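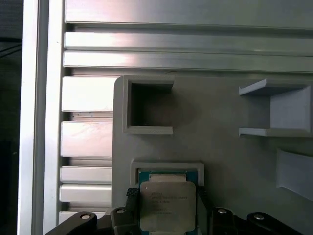

Chip over the socket nest, wrist view. Dot at upper left.

December, bench 2, started 9:40

Spent the morning turning our loose habits for the processor insertion task into something we can all follow. Bildale wants the same sheet on their cell, so it has to make sense to people who weren't standing here when we argued about it. Very happy with how it's shaping up!

Rules as of today:

Hold by the two side edges only. Finger pads touch the substrate edge, never the face of the spreader and never the underside. If a grasp comes in skewed, put the chip down and grasp again. No nudging it straight against the socket wall (I have done this, we have all done this, it stops now).

Check orientation at hover. The dot on the spreader goes to the upper left in the wrist view. Don't go by the printed text – it's too small to read at this distance and I caught myself guessing from the shape of the top line.

Hover, pause, then down. The pause is 2 seconds. It feels like forever when you're teleoperating but the alignment error is so much easier to see once the arm stops ringing. Vertical move only after that, force limit 20 N, and if the limit trips you go back up to hover. You don't push through and you don't raise the limit mid-session.

Fixture plate is bolted to the extrusion before power-on and gets a wiggle test by hand. Write down the plate revision. The printed ones look the same from above and the Grusness batch had slightly tighter socket walls, so a log without the revision is half useless to whoever reads it next.

Hands outside the rails whenever the arm is enabled. Reaching in to straighten a part counts as entry, so hit the stop first, even for a "quick" one. Oltberg got this into their sheet before we did and I copied their wording more or less straight across.

Log every attempt, including the ugly ones. We have 157 in the sheet so far and the failures are the most interesting rows in it. Proposed codes: skewed grasp, wrong rotation, rim contact, force trip, dropped. "Other" needs a sentence.

11:15 – ran through the list from top to bottom with the arm at half speed. The hover check is the one I like best. You get both side borders of the substrate in view against the socket opening, and comparing the gaps left and right is quick and really satisfying. Going to put a reference still next to the monitor.

Open questions:
– Finger pads. How often do we clean them? The grid texture must collect dust. I wrote "every 30 attempts" as a placeholder, no data behind it.
– Glare off the aluminum on the left side. Matte tape on the rail? Would need to go in the setup section if so.
– Does the wrong-rotation code cover a chip that was caught at hover and fixed? I say log it as a note, not a failure.
– Fukuda procedure has a separate sign-off for changing the fingers. Ours has nothing. Steal it.

To do: clean copy of the sheet, print one for the bench, send to Bildale. Ask for their plate drawing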